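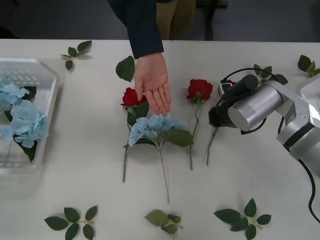

Chapter 7
Buying a Robot That Sorts

214 shares | 2 comments

Vendors like to sell the arm. What a buyer pays for over the life of the contract is everything near the arm: the people, the stands, the cables, the hours of setup. This chapter looks at one such offer, the Lodia sorting kit from Asolbridge, and asks what is left of the brochure once those hours are added in.

The brochure promises a working flower-sorting cell in 30 minutes. Zyanya Alvarado, who reviewed the kit for the craft wholesaler Haberkorn, logged 76 minutes before the first stem was picked, and she had help. Her notes also question the choice of goods. Artificial roses and hydrangeas don't bruise or wilt, so a good score on them says little about a cooler full of cut flowers.

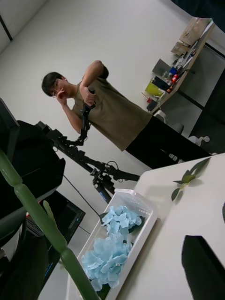 Figure 7.1. Operator holding a jointed black arm device, seen from the gripper. Blue hydrangeas lie in the basket.

Asolbridge cites 2,046 successful picks. Ask how many were tried. The sales sheet does not say, and neither does the one from its rival, Dosora. Section 7.2 starts with that missing number.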